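Search this manual Enter a keyword Go

Section 4. Aligning the two hand-held units in Brerko Capture

Complete this section before recording any two-hand task. Both units must report their positions in the same map, or the planner can't use the gap between them.

4.1 Before you start

1. Charge both units and connect them to the Kornex hub.
2. Open Brerko Capture and set both streams to 60 frames per second.
3. Face the pegboard from the working side of the table and bring the two units close together, tips nearly meeting.
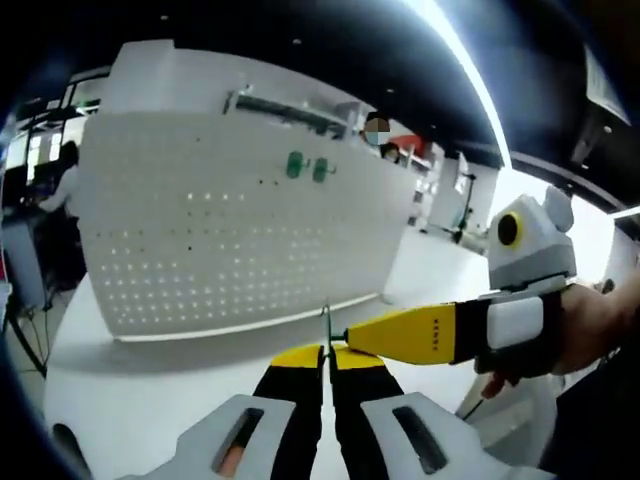 Isby Pelkonen
Technical writer, tracking software

4.2 Building the shared map

1. Select Map > New. Hold both units still until the status line reads READY.
2. Sweep the left unit slowly across the board, then the right. A grid of identical holes gives the tracker little to tell one spot from another, so let each lens take in some of the room beyond the board as well.
3. Select Merge. The software matches points from the two sweeps and needs at least 743 shared points to go on.
4. If the merge stops with error 28, repeat step 2 at half the speed.

Note: People walking through the background are filtered out. Large furniture moved after the merge is not — build the map again.

4.3 Recording a test pick

1. Press Record and wait for the tone.
2. Close the jaws on one green piece and lift it clear of the table.

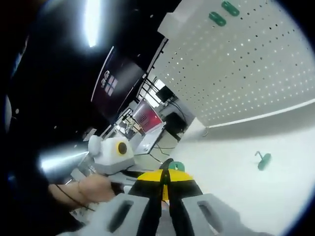

3. Hold for 4 seconds, then move toward the pegboard at a normal working pace.
4. Press Stop and open the clip in the replay window. The two paths should stay smooth, with no jumps where the units pass near each other.

Caution: Do not cover either lens with a hand or sleeve. Tracking falls back to the motion sensor alone, and the position drifts quickly.

Related sections
Section 3. Pairing units with the hub
Section 5. Exporting clips to the planner
Appendix B. Error codes

Contact support | Copyright Brerko | Back to top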